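Tươi Trương
Thread on our term project, the desktop disassembly cell. Posting it here so the August group has something to read before they inherit the code. Team is me, Arvid Rustad and Costel Căpraru, supervised by Ingegerd Ljungberg.

Task as set: one arm, one two-finger gripper, one wrist camera. Take a CPU and a memory module between a fixture plate and a desktop motherboard, both directions. No tool changer. A human opens the case and lays it on its side before the run starts.

The project name is Plomlow. It was the name of the repo when we got it and renaming it broke the build.

Coordinate frames first, as this is where we lost most of May. We keep four: arm base, table, fixture, board. The fixture is bolted to the table slats, so table to fixture is measured once and stored. The case is only set down, so table to board gets estimated at the start of every run from the wrist camera.

Board pose comes from the CPU socket outline and the heatsink edges. We tried the mounting screws first. Reflections off the screw heads shifted the fit whenever the blinds moved. Hervé Boyer in the vision lab suggested the socket frame, and the fit has been stable on it.

Residual on the board pose is now under 0.3 mm most of the time. When it is higher than that, the run stops and asks for the case to be nudged. Crude, but it has saved us from pushing a chip down onto contacts at the wrong offset. 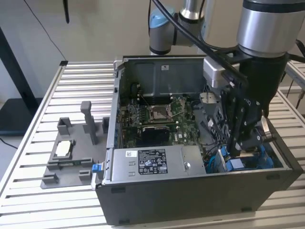 Page last changed: Fri 4 June

CPU in its pocket on the fixture, socket open with the lever up. All insertion trials begin from this state. Raising the lever is a separate routine and is scored separately.

The fixture is printed, version 8. Earlier versions had square pocket walls and the chip would sit on a corner. Version 8 has a chamfer on all four sides and a relief for the fingertips. Arvid has the source files if you need to change the pocket size for another package.

Clearance inside the case is the other constraint. The drive cage and the power supply take up the room you would want for the fingers. We plan wrist orientation before position: pick the angles that keep the camera housing outside the case wall, then solve for the rest.

Cable routing on the arm matters more than we allowed for. With too much slack, the cable drags over the case edge when the wrist turns. With too little, it pulls on the camera connector. Mark the good position with tape and check it every morning.

Grip force: use the low setting for the chip, always by the edges. Use the medium setting for memory. The high setting is locked out in software. Please leave it locked out.

Numbers. Over 300 insertion attempts logged since the fixture change. Success is defined as chip flat in the socket, correct orientation, no contact with the retention bracket on the way in. We are at 90 percent on that definition.

The failures are mostly one kind: the chip tilts at release because one finger lets go slightly before the other. Costel added a short pause and a small downward move before opening. It helped. It did not fix it.

Memory is behind the CPU work. Pick from the fixture slot is fine. Insertion needs a push along the slot axis and our force estimate from joint currents is noisy there. We borrowed a force sensor from the Benurel team for two days and the traces were far cleaner. A sensor request is in with Ingegerd.

Things we dropped: removing the heatsink, unplugging cables, anything with the power supply. The cables are a project of their own. If the August group wants them, take them as the whole scope.

Log format, as people keep asking. One folder per attempt, with camera frames, joint states at full rate, the estimated board pose, and a text file with the outcome and a failure code. Code 639 means the operator pressed stop. Do not count it as a failure and do not delete it.

Open items before handover: lever routine documentation, a restart procedure after a protective stop, calibration script that does not assume Arvid's home directory.

Demo is in the same room as last term. Questions on the fixture to Arvid, questions on planning to me, gripper and release timing to Costel.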